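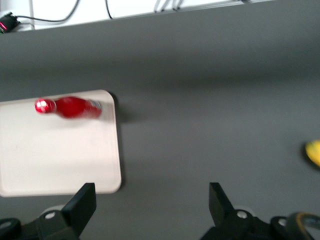 Faint smudges on off-white plastic tray — how to shift them?
Posted in Kitchen & Cleaning

Marcelle Pichon
I have a rectangular Serkwood tray, off-white plastic with a low rim, used for sauce bottles and chopping. It has dull marks that survive washing-up liquid and a soft sponge. Age is around 5 years. I would prefer not to scratch the surface. What should I try first?

Kieran Heywood
Bicarbonate of soda mixed with water to a thick paste. Spread it on, leave for 56 minutes (I time it with the oven, an hour is fine), wipe with a damp cloth, rinse. Repeat once. If the marks remain after 2 rounds they are probably fine knife scratches holding dirt, and no cleaner will remove those. Avoid scouring powder — it makes the surface rougher and it then stains faster. Never mix bleach with vinegar.

drirdale_dave
just turn it over

Marcelle Pichon
Paste done twice on Sunday. Paler, not gone. The underside has feet, so turning it over is no use.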